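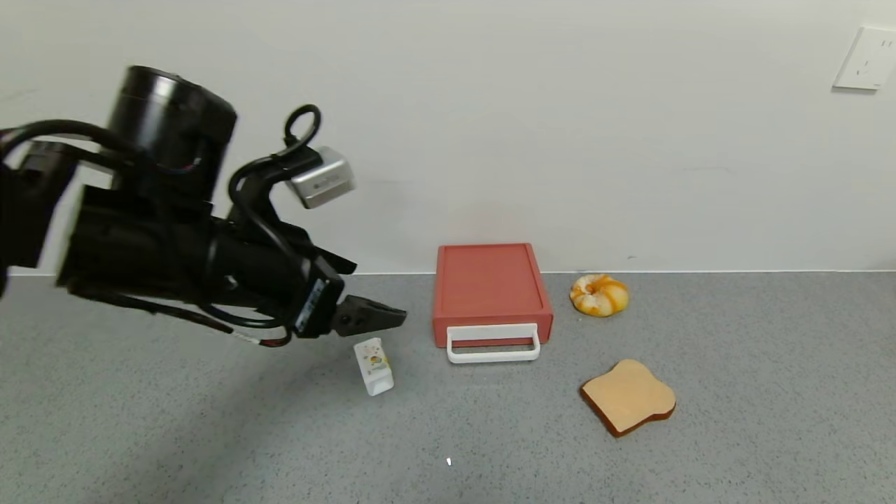 Bench manipulation cell

A bench manipulation cell is a small robot workstation used for training and testing arms on household tasks, such as opening a drawer or picking up a carton. The term covers the arm, the gripper, any cameras, the counter and the objects handled. Cells are mostly bought by university labs and small firms, and are usually budgeted as one item even when the parts come from several suppliers.

Budgeting

The arm is the largest single cost in most plans. Grippers, cameras and mounts come next, and are often priced separately from the arm. Cables, brackets and adapter plates are commonly left out of first quotes. In a planning guide written for the Jonau teaching labs, Virgil Bucur advises buyers to set aside 10 per cent of the total for these smaller parts, and to list spare gripper tips on their own line.

Objects and furniture are cheap by comparison. Toy food is widely used in place of real food, as it keeps its shape and colour between sessions. The Povent object list, drawn up by Kiều Khúc, names 149 items, most of them sold in ordinary toy and kitchen shops. A later edition raised the number to 184 and added more drawers and boxes with loop handles.
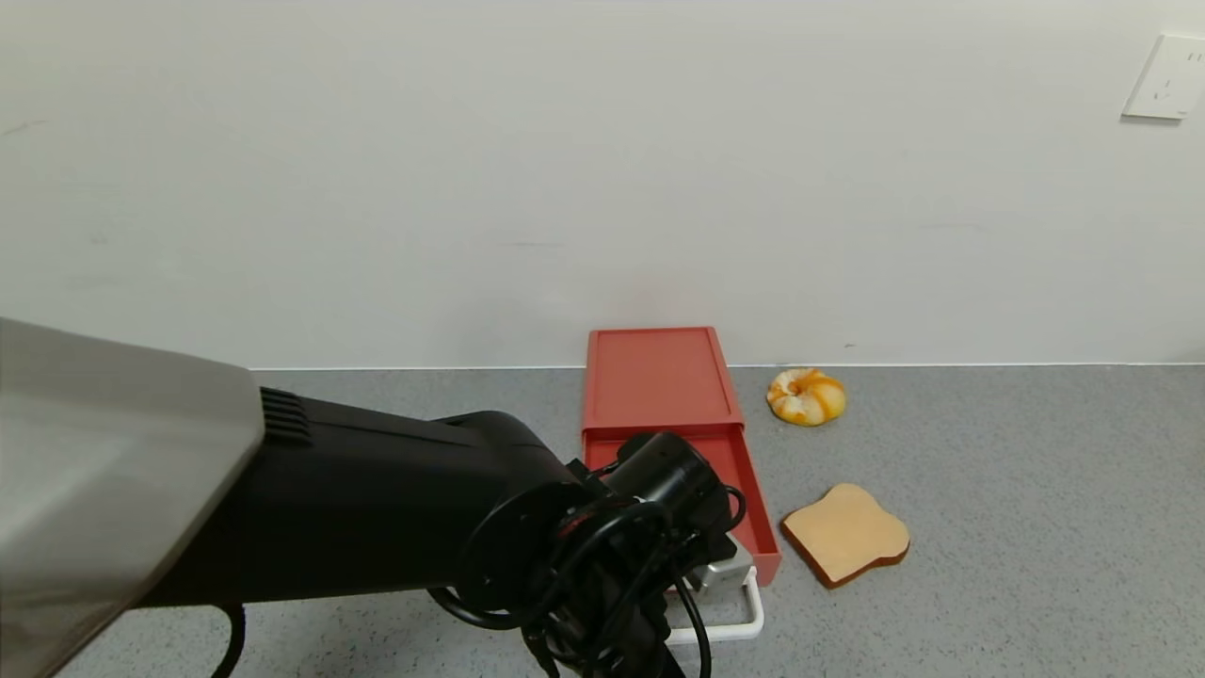
Arm over a partly open drawer unit, with toy bread on the counter at right.

Space and power

Planners measure the reach of the arm before choosing a counter. The working area should be clear of shelves, and a wall outlet is preferred to an extension lead. The Gustov layout, a common floor plan for shared rooms, allows 3 cells along one wall – each with its own stop button and a separate circuit.

Running costs

Yearly costs include software licences, servicing and worn cables. Some suppliers, among them Mạch, offer leasing, with the arm returned or bought out at the end of the term. Labour is normally recorded under a separate heading and is not part of the cell price.

See also: Robot gripper; Equipment leasing; Laboratory planning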